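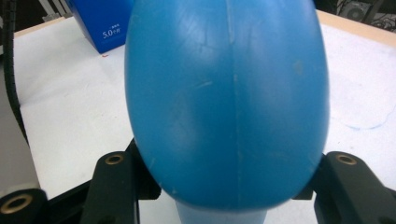 Item 921 was entered in the Clastton schedule as "egg, blue, plastic, with stem", and the entry had been queried twice by the office before I was sent to look at it.

The house stood at the end of Werneck Lane. The owner had died in September and the contents were to be listed, valued and removed. Predusus, the firm I work for, allows two days for a house of that size. My predecessor on the job had got as far as the back bedroom and then gone on leave, and her schedule was handed to me with the queries marked in red pencil.

The first query was about material. I put down plastic again, with a note that the finish was matt and might be taken for rubber. The second was about purpose. The form has a box for purpose, and the box can't be left blank. If it is, the system at the office rejects the whole sheet, including the furniture.

I began with what could be stated. The body was egg-shaped and blue. A thin seam ran down the middle, slightly paler than the rest. Below the widest part the body drew in to a narrow neck, pale blue and lighter than anything above it. I recorded general wear, light.

I then tried the purpose box. The list of permitted terms is kept by a company called Kartha, which sells it to firms like ours, and it runs to 1,640 entries. Under Egg there were four: egg, culinary; egg, darning; egg, decorative; egg, nest. I ruled out culinary. Darning eggs are made to go inside the heel of a sock, and I went as far as fetching a sock from the chest of drawers on the landing. I won't give the result, as the sock was itself a listed item and should not have been moved.

Nest eggs are put under hens to encourage laying. There was a hen house at the bottom of the garden with the door off. I walked down and looked in. The nest boxes held straw and a rusted tin. I couldn't see what a hen would do about the neck.

That left decorative. The office dislikes decorative, because buyers do, and it was already written on most of the landing.

I went back up and turned to the previous schedule, the one made by the owner for insurance. It was in a school exercise book and covered the same rooms in the same order. She had given each thing a line. Barometer, reads low. Bed, bought for mother. Rug, do not lift. Near the end of the back bedroom, between a fan heater and a box of curtain hooks, she had written "the blue one". She had given it a value of 60 pounds. The fan heater was down at five.

There was no note of where it had come from. The barometer had a receipt pinned to its page, and so did the bed.

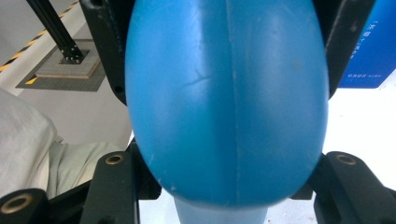
I examined the surface again with the figure in mind. There was a fine curved scratch on one half, a little above the middle, and a scatter of pale specks and scuffs lower down towards the neck. The neck had a clouded look, as if it might let some light through. I held my torch near it and reached no firm view. I found no name, no number and no maker's mark on the parts I had examined. I amended the wear from light to light, with scratch.

At roughly four o'clock I telephoned the office and asked whether an owner's own description could be entered under purpose. I was told that it could if it was supported by a document. I said there was an exercise book. I was asked to read out the entry, and I did, and there was a pause while it was typed. The system accepted it. I was then asked for a category, and I said the same one as the barometer.

The valuation was a separate matter. Our rate for plastic goods without a maker is fixed, and it doesn't go as high as 60. I wrote the owner's figure in the margin in pencil, where it carries no weight but is copied with the sheet.

The rug was next. I read her line for it a second time, entered it as rug, wool, not lifted, and measured it where it lay.

The removal lorry was booked for the following morning. I packed the curtain hooks and the fan heater in one carton, and item 921 in another by itself, with tissue from the linen cupboard, and wrote the number on the lid. There was a space beneath the number for handling instructions. I put "the blue one" there too, and took the carton down to the hall.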